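Kit de teleoperación Livia: análisis tras 300 demostraciones

El Livia se vende como puesto de enseñanza por control remoto: un brazo maestro que mueve el operador, un brazo seguidor con pinza y una cámara pequeña en la muñeca. Lo hemos usado en el taller de Drollville con una tarea única, sujetar y recolocar piezas alargadas, la mayoría curvas y resbaladizas.

El seguimiento es correcto a velocidad media. En movimientos rápidos el seguidor llega tarde y el operador tiende a corregir dos veces, con lo que la demostración queda grabada con una oscilación que luego hay que recortar. El maestro no devuelve fuerza, de modo que la presión se regula a ojo.

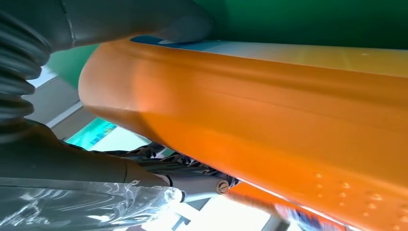 Vista desde la muñeca: el dedo de la pinza apoyado en un extremo de la pieza naranja.

La cámara muestra bien la punta del dedo, pero una pieza grande ocupa buena parte del encuadre y el fondo aporta poco. Conviene añadir una segunda vista fija.

El programa de grabación, Anix, guardó 337 intentos y perdió 11 por cortes de conexión. El etiquetado es manual y lento. La exportación funciona sin ajustes.

A favor: calibración breve, dedos con buen agarre. En contra: retardo, falta de fuerza reflejada, manual escaso.

Nota: 7/10.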